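**FOR IMMEDIATE RELEASE**

Thursday, March 26, 2026

# Brunetti Opens Its Repair Counter to Every Household Table, Whatever Its Age or Maker

**MOLTUNANO –** Brunetti, the family furniture workshop on Sayegh Street, is delighted to share that its repair counter, which for years looked after only the pieces that carried the workshop's own stamp, will now take in dining tables, kitchen tables and desks from anybody who cares to bring one through the door. It doesn't matter where the table was bought or how many birthday dinners it has been through (the more the better, as far as the finishing room is concerned!).

The change follows a long winter of phone calls. Between last July and the end of February, the workshop heard from 309 people asking whether it could help with a table made by someone else, and until now the answer had to be a polite no, with a few phone numbers for other shops and our best wishes.

"It never sat right with me," said Delwyn Rutherford, who runs the repair counter. "People would call up and tell me the whole story of a table, where their grandmother got it and who spilled what on it at which Thanksgiving, and then I'd have to say sorry, we can't. I've wanted to say yes to those folks for a long time, and I'm just so pleased that we finally can."

To make room for the extra work, Brunetti has taken over the ground floor of the old Korent building next door, adding 1,922 square feet of bench and drying space. The first 100 customers to book will have their pickup and delivery covered within the Moltunano town limits, stairs included.

Most tables will go through the same steps that the workshop has always used. A member of the repair team looks over the top, the legs and the joints with the owner standing right there, and a written price is agreed on before any work begins. Loose joints are reglued first. After that comes the surface, and the owner has a real say in how far to go – some people want every ring and scratch taken out, and plenty of others would like the homework dents left exactly where they are. 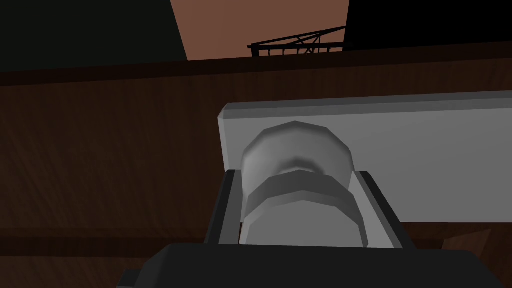
*A dark brown wooden tabletop with a reddish-brown finish and faint streaks of grain. Computer rendering.*

Color matching is done by eye, on a hidden patch underneath the table, and customers are welcome to come by and see it in daylight before the rest is done. A simple clean and polish is usually ready within a week. Full refinishing takes closer to a month, and the team would much prefer to tell you that up front than have you eating supper off your laps longer than you planned.

Brunetti will also hold a free table care evening once a month at the new space, starting in July. The evenings will cover everyday matters such as lifting a white heat mark, quieting a wobble, and choosing a wax that won't turn sticky in summer. Coffee will be on, children are welcome, and there is no need to bring anything, though a small stool or a drawer that needs attention would make a fine thing to practice on.

"We've finished more than 2,000 of our own tables in this shop, and I still get a kick out of each one going home," Rutherford said. "Now I get to meet everybody else's."

Bookings open today at the Sayegh Street counter and by phone during shop hours, Tuesday through Saturday. Tables too large to move can be looked at in the home by appointment.

**About Brunetti**

Brunetti builds and repairs wooden furniture in Moltunano. The workshop is family owned and makes tables, desks and benches to order.

**Media contact:** Delwyn Rutherford, Repair Counter, Brunetti, Sayegh Street, Moltunano

###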